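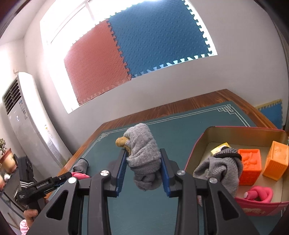 Gray knit glove and open tin box.

4. Building your first trip in Mavska

Now for the fun part! Your account is ready, your home town is set, and you can start putting a real trip together. We'll use a long weekend at Ridgeway Lake as we go, but feel free to follow along with a place you've been dying to see.

4.1 Start a trip

1. From the home screen, tap New Trip.
2. Type a name. Anything works, and you can change it later. Ours is "Ridgeway with Noemi."
3. Pick your first and last day on the calendar. If you don't know your dates yet, tap Undecided and Mavska will number the days for you.
4. Add your starting point. Your home town is filled in already — tap it to choose an airport, a train station or a friend's driveway.
5. Tap Create.

You'll land on the Day View, with one blank card for each day of the trip.

Note: A trip that starts in December and ends in January shows up under both years in your trip list. It's still one trip, so deleting either entry deletes the whole thing.

4.2 Add stops

1. Open the card for Day 1 and tap the plus sign.
2. Search by name, or tap Browse to see what's near your route. The campground list now has 3,224 entries, and you can narrow it down by hookups, lake access, pets and plenty more.
3. Tap a stop to read its details, then tap Add.
4. Press and hold a stop to drag it up or down. Drive times update as soon as you let go.

Try dragging a stop onto a different day, too. It's a great way to find out that the waterfall you were saving for Sunday is right on Friday's road.

Caution: Opening hours come from the places themselves and can be out of date. Call ahead for small museums, ferries and anything seasonal.

Note: Adding a hotel or campground does not book it. Stops you have booked yourself can be marked with a green check under Details > Status.

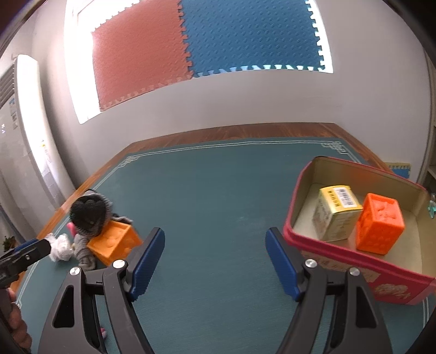
4.3 Invite your travel companions

You can share a trip with up to six people, and they can all add ideas at once. Watching the cards fill up is half the joy of it!

1. Open the trip and tap Share.
2. Enter each person's email address.
3. Choose Can Edit or Can View, then tap Send.

Invitations stay open for four days. If yours runs out, open Share again and tap Resend next to the person's name.

Caution: Anyone with Can Edit can remove stops, including yours. To bring one back, go to Menu > Removed Stops and tap Restore.

4.4 Save the trip for offline use

1. Connect to Wi-Fi.
2. Tap Menu > Save Offline.
3. Wait for the arrow to turn solid before you close the app.

Do this again after any change to the route. Saved maps do not update by themselves.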